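Handout 4: Care of Equipment in the Laundry and Clothing Room

Housekeeping Practice, Level 1. Revised 10/7/25. Bring this sheet to the practical in Room 61.

## 1. What this unit covers

Last unit dealt with hard floors. We now move to the corner of a home or small guesthouse where clothes are aired and cleaning equipment is kept. The two often share a wall. Lint and dust from one end up on the other, so we treat them as one job.

You will be marked on:

- checking and emptying a stick vacuum
- dusting a metal garment rack
- leaving the area in order

## 2. The stick vacuum

Before you pick the vacuum up, look it over. On most cordless models the parts run in the same order: motor housing at the top, dust bin under it, then the wand, then the floor head. The bin is usually clear plastic, and you can judge how full it is from outside.

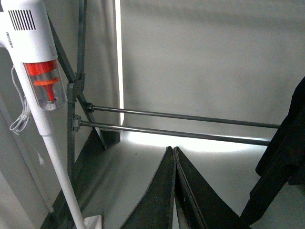

Empty the bin after each room, or sooner if it has reached the fill line. Hold it low inside the waste bag when you open it. Tap the side lightly. Do not bang it on the rim of a trash can.

The cyclone is the shaped piece inside the bin. Hair wraps around the narrow part. Pull it off with your fingers or a dry brush. Check the manual before you wash any part, and let washed parts dry for a full day before they go back in.

Vents on the motor housing should be wiped with a dry cloth only. A soft paintbrush gets between the slots.

Loose cables are a common fault in the practical. Wind the cable and fasten it with a tie, and keep the plug off the floor. In the Huanca Guesthouse exercise last term, this was the point most often missed.

## 3. The garment rack

Start with the rack unloaded where you can. If clothes have to stay on, slide them to one end, work on the free length, then slide them back.

Work in this order:

1. Top rail, upper surface
2. Front and back faces of the rail
3. Any second rail
4. Legs and joints
5. Lower bars

Use a dry microfiber cloth first. Follow with a damp one, well wrung out, and then dry again. Water left in a joint can start rust.

Plain tube is quick. Punched rails take longer, as lint catches on the inside edge of every hole. Wrap one corner of the cloth over a fingertip and turn it once in each hole. For small holes use a cotton swab.
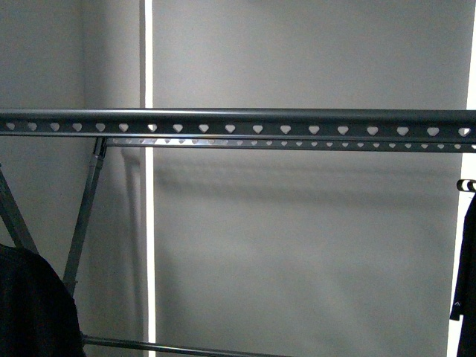 *Fig. 2. Garment rack with heart-shaped holes in the rails.*

Dark finishes show dust on the upper edge before anywhere else. Run a clean finger along the top when you think you have finished.

Check that the legs stand firm. If a joint moves, report it on Form 13 and do not hang anything on the rack until it has been tightened.

## 4. For the practical

Read pages 199 to 204 of the Prudo workbook and answer the short questions at the end of the chapter. Bring two microfiber cloths, a small dry brush, and cotton swabs. Waste bags are supplied.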